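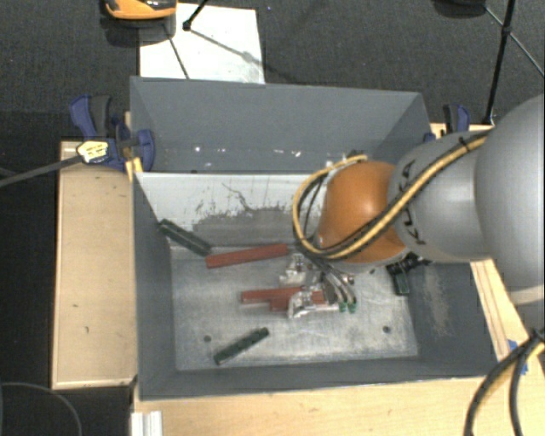
Bin 7 again, and this is the August go-round, for those who file these without opening them. The form has had the same headings since Lionel Lecomte typed it up, so I've kept to his order even where his order makes you walk to the far end of the shop and back. Bars in the bin at time of inspection were the usual red and green mix, lying at whatever angle they pleased on a floor that is well scuffed, with one of the red ones tilted near the back and a notched green one slantwise at the front. Marks are OK, WATCH, FIX or N/A. I have used N/A sparingly, having been told last time that it isn't a synonym for "couldn't be bothered".

Location: Ernstead shop, parts bay, bin 7
Inspected by: Deolinda Veloso
Form: 761, bin and contents
Previous inspection by: Costel Barbu

SECTION A. THE BIN

A1. Bin sits flat and does not rock. OK
Leaned on all four corners. It didn't budge. I did, slightly, but I'm not on the form.

A2. Rim free of burrs and sharp edges. WATCH
Ran a gloved hand all the way round. There's a rough patch on the walkway side that snagged the glove. It didn't go through, but a bare forearm would know all about it. Costel wrote "bit rough" in the same box last time, so we can at least say it's consistent.

A3. Walls straight, no bulges or splits. OK

A4. Floor sound, no lifting or cracking. OK
Scuffing is cosmetic. You drop steel-hard things on metal for a few years and see how you look. Checked with the bin emptied and a torch, and found no cracks.

A5. Holes in floor clear of swarf and rubbish. FIX, done on the spot
The round holes toward the front had collected the customary fluff, plus half a cable tie and what I choose to believe was a raisin. Cleared with the brush. Please note the brush lives on the hook marked BRUSH.

A6. Bin label present and readable. WATCH
Present. Readable if you already know it says 7.

SECTION B. THE BARS

B1. Only the listed parts in the bin. OK, after removal
Took out a Gaillard catalogue with its cover missing. I don't know how long it had been at the bottom and I didn't ask around. It's on Osamu Murakami's desk if anybody is missing it.

B2. Red bars: ends square, no chips. OK
Wiped down and checked one at a time on the bench.

B3. Green bars: notches clean, edges not peeled or rolled over. WATCH
One has a notch with a raised lip. You can feel it with a thumbnail. It still fits the gauge, so it goes back in, but I've put a paint dot on the end. If the dot has worn off by the next inspection, look for the bar that annoys you.

B4. Oil or coolant on parts. OK
A light film on a couple of them, wiped off. Nothing that would make one leap out of your hand.

B5. Bars lying within the bin, nothing propped up past the rim. OK
They do like to climb on each other. The rule is only that nothing sticks up over the top, and nothing did.

B6. Colours not mixed with the Plorance order. OK
The Plorance bars are also red. I said so when they were ordered. They are a bit longer and have a stamped end, so check the stamp before you tip anything in here. Corentin Lemaire has a sample of each on his shelf and will happily show you both, at length.

SECTION C. THE FLOOR AND WALKWAY

C1. Yellow line visible for full length. FIX
It's visible at both ends. In the middle we are relying on memory. Repaint requested.

C2. Walkway clear. OK at 2 pm, not OK at 2.15
A pallet from Drornow arrived between one visit and the next and was parked squarely on the line, or where the line would be. Moved. The driver was told, and was very nice about it, as he was the last time he was told.

C3. Slip hazards. OK
Swept. Small damp spot under the window after the rain, mopped, sign put out, sign later found in the tea room.

C4. Lighting at bin level. WATCH
Good over the back half. The tube nearest the door flickers now and then, and of course sat there glowing like an angel while I stood under it with the clipboard. Replacement is on the list.

SECTION D. LIFTING AND HANDLING

D1. Gloves available at the bay. OK
There were 22 pairs in the box, nearly all of them size small. Large and extra large have been reordered. Until they come, use the ones in the stores cupboard and don't try to stretch the smalls. We've seen how that ends.

D2. Weight sign posted and matches contents. OK

D3. Two-person lift sign on the bin. FIX
Sign has gone. Tape is still there, holding up nothing. New sign printed, going up this week. In the meantime the rule hasn't changed: a loaded bin takes two people or the pallet truck, and being in a hurry doesn't count as the second person.

D4. Pallet truck brakes. OK
Squeals, but holds.

ACTIONS

A2, dress the rough patch on the rim: Costel Barbu
A6, new label, larger than a postage stamp: Deolinda Veloso
C1, repaint line: Lionel Lecomte to book the bay
C4, tube: Osamu Murakami
D3, sign: Deolinda Veloso

Comment added by C. Barbu: Rim done with a file, feels fine now. The raisin was a washer.

Comment added by O. Murakami: Catalogue is not mine. Have put it in the recycling. Tube ordered.

Comment added by L. Lecomte: Bay can be free for painting once the Drornow pallet is unpacked. Has anyone unpacked the Drornow pallet?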